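Coffee Point, Room 409: Frequently Asked Questions
Joditton Building, tenant services
Last revised 2023-11-29

This page covers the capsule coffee machine in Room 409: filling, brewing, cleaning and reporting faults. It does not cover the vending units on the ground floor, which are serviced under a separate agreement with Brunia.

Who can use the machine?

Any tenant or visitor with access to the fourth floor. No booking is needed. The machine may not be moved to another room, including for meetings.

Which capsules fit?

Gidex capsules in the small format. The large format has a wider rim and will not seat in the holder. Forcing the lever down on a large capsule bends the piercing plate, and a bent plate has to be replaced. Capsules made by other suppliers in the small format generally work, but foil lids thinner than the standard sometimes tear at the edge and let grounds through into the cup.

Are the capsules free?

Tenants receive an allowance as part of the service charge. Visitors' coffee is counted against the allowance of the tenant they are visiting. Extra boxes can be ordered through the tenant services desk and are billed with the next statement.

How do I make a coffee?

1. Check the water level. Fill the tank if it is below the lower line.
2. Switch the machine on and wait for the light to stop flashing.
3. Place a cup or glass under the spout.
4. Insert a capsule with the foil side facing the brewing head and close the holder.
5. Select the volume. The machine stops by itself.
6. Open the holder so that the used capsule drops.

If the machine is started without a capsule, it will run hot water through the spout. This is harmless and can be used to rinse the head.

What kind of water should I use?

Cold tap water from the kitchen sink at the end of the corridor. Do not use sparkling water, hot water or water from the dispenser in the lobby. The dispenser adds minerals and shortens the interval between descaling cycles.

Can I fill the tank without removing it?

Yes. Lift the lid and pour from a jug. Carrying a full tank back from the sink is the usual cause of water on the floor in the corridor. If the tank has been removed, press it down until it clicks. A tank that is not fully seated will let the pump draw air, and the cup will come up short.

How should the table be arranged?

The machine stands lengthwise on the wooden table with the cord free and not folded underneath it. The wire capsule stand with the round black base goes to the right of the machine, and the steel canister stays next to the white body with its lid on. Glasses go under the spout only while in use.

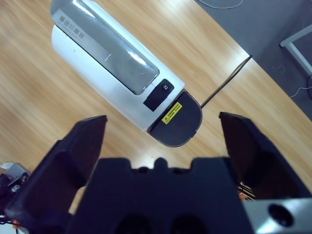
Cord at the end cap; coffee point seen from the other camera angle:

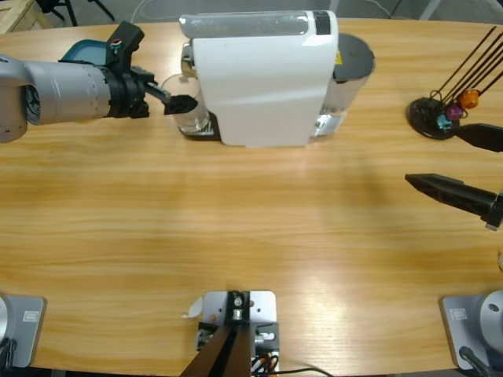 Is the power cord long enough to reach the wall?

It is long enough for the outlet behind the table. Do not use an extension cord. The cord should lie flat on the table and must be kept away from the drip tray. If the plug or the insulation shows damage, switch off at the wall and report it before anyone uses the machine again.

What does the small yellow label mean?

It carries the triangular hazard symbol. Leave it in place and keep it free of tape or stickers. Users should not open any part of the housing. The parts that may be removed are the water tank, the drip tray and the capsule container.

Can I use a glass in place of a cup?

Yes, if the glass is rated for hot drinks. Thick-bottomed tumblers crack more often than thin ones when they are cold, so rinse a tumbler with warm water first. Tall glasses will fit only after the cup support has been taken out. Put the support back afterward.

How is the capsule stand refilled?

Clip each capsule into the wires by its rim, starting at the bottom near the base and working upward. Load the rods evenly. A stand filled on one side only will tip when a capsule is pulled from the top. Boxes of unopened capsules are kept in the cabinet under the window, oldest at the front.

Do the capsule colors indicate strength?

No. Color indicates the blend. Strength is printed on the sleeve of the box, and the two do not follow each other in any fixed order. The blend list is taped to the inside of the cabinet door and is replaced whenever the supplier changes the range.

Where do used capsules go?

Into the gray collection bag in the cabinet, after draining. They do not go in the general trash or the metal recycling. Brunia collects the bags every 2 weeks. In March, the last month for which a full count is available, the coffee point returned 1,238 capsules.

How often is the machine cleaned?

The drip tray and capsule container are emptied daily by the cleaning contractor. Between visits, users are asked to empty the tray when it is full. The outside of the machine is wiped with a damp cloth. Abrasive pads leave permanent scratches on the glossy white surfaces and turn the clear plastic cloudy.

How often is it descaled?

Every 4 weeks, with Toft liquid descaler, by the tenant services desk. A notice is placed on the table while the cycle is running. Do not drink anything dispensed during that time, and do not unplug the machine to end the cycle early. An interrupted cycle has to be started again from the beginning, followed by two full tanks of rinse water. Vinegar is not a substitute and attacks the seals.

The coffee is lukewarm. Is the machine faulty?

Usually not. The first cup of the day is cooler because the head has not warmed through. Run one cycle of water without a capsule and try again. If the second cup is still lukewarm, report it.

The machine is loud and nothing comes out.

The pump is drawing air. Switch off, fill the tank, reseat it and run water without a capsule until the flow is steady. Stop after one minute if there is still no flow. Running the pump dry for longer damages it.

The capsule is stuck.

Switch off and let the machine cool for ten minutes. Open the holder fully and lift the capsule out by the rim. Do not use a knife or scissors. The piercing plate is sharp, and the coating inside the holder is easily cut.

How do I report a fault?

Write to the tenant services desk and state the room number, what the light on the machine is doing and whether the fault occurs with and without a capsule. Leave the machine switched off at the wall. Replacement units are held in the building and are normally in place by the end of the next working day.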